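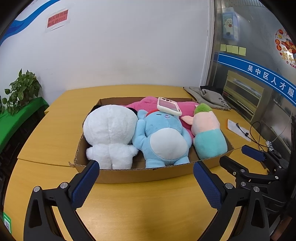 Spotted knapweed, second season

Thursday, June 6, 2024

The lower field has been under treatment for spotted knapweed (Centaurea stoebe) since last spring. These are my notes on what was done, what I would change, and how the plant behaves on this soil, which is a shallow gravelly loam over old river cobble. If your ground is heavier than mine, the pulling section will not apply to you.

Identification first. In its first year the plant is a flat rosette of deeply lobed gray-green leaves. It sits low enough that a mower passes over it. In the second year, sometimes later if it is crowded, it sends up a branched stem. The flowers are pinkish purple, and the bracts under the flower head have dark fringed tips. Those tips are the spots in the name. Diffuse knapweed usually has white flowers and a short spine on the end of each bract. If you grow bachelor's buttons, the rosettes can fool you early on, but the leaves of those are narrower and the plant is softer to the touch.

I divided the field into 8 strips running north to south, each marked with a steel post. The strips are not equal. The two by the ditch are narrower and stay damp well into summer, and knapweed has never done well there. The worst ground is along the gravel track where the hay trucks used to turn.

Pulling works if the soil is wet and you get the taproot. A root that snaps at the crown will usually resprout. I use a narrow forked weeder, pushed in at an angle a few inches from the crown, then levered back while the other hand holds the base of the plant. Wear gloves and long sleeves - the sap irritates some people's skin, mine included. Keith Lowther, who has the parcel to the east, prefers a drain spade and cuts the root well below the surface. His method is faster in cobble. It leaves more bare ground, and bare ground is where the next seedlings come up.

Mowing is a holding measure. I cut strips three through five last year at the bud stage and they flowered again at ankle height. A second cut took most of those flowers but not all. What mowing did do was keep the plants from dropping a full load of seed while I was working elsewhere. Clean the deck before you move the mower to a clean area. I scrape mine, then blow it out over the same strip I just cut.

Any plant with open flowers or seed heads gets bagged. I do not compost it and I do not leave it on the ground. Pulled rosettes without buds can be left on a tarp in the sun until they are dry and brittle.

Reseeding was the weak part of last year's work. I broadcast a bluebunch wheatgrass and Idaho fescue mix too late, into soil that had already crusted. Establishment was poor. This year the seed went down in the dormant season, raked in to a shallow depth, and strips one and two now have a fair stand of young bunchgrass. Mahsa Hashemi suggested leaving the old grass litter in place between bunches instead of raking it off. I tried this on half of strip two. The littered half has fewer knapweed seedlings so far, though it also gets more shade from the cottonwoods, so I would not read much into it.

I have not used root weevils. They are sold for this, and on a large infestation they make sense, but they need a steady supply of host plants, and I am trying to take the host plants away. Spot spraying is still an option for the track edge. If I do it, it will be at the rosette stage on a calm day, and well back from the ditch. Read the label for the grazing interval if you run animals.

Seed life is the main constraint. Knapweed seed can stay viable in the soil for years, so a clean field in one summer tells you little. I have budgeted 6 seasons for the lower field and may be short.

Current condition by strip: one and two, scattered seedlings, grass filling in. Three, four and five, older plants with thick crowns, about to bolt. Six, the track edge, dense rosettes and not much else. Seven and eight, the ditch side, nothing found in May on two walks.

Next job is strip four, before the buds open. After that the track edge, if it rains enough to soften the gravel. I will walk the whole field again in August with flags, and the fence line too, where there were a few plants on the road side that I missed last time.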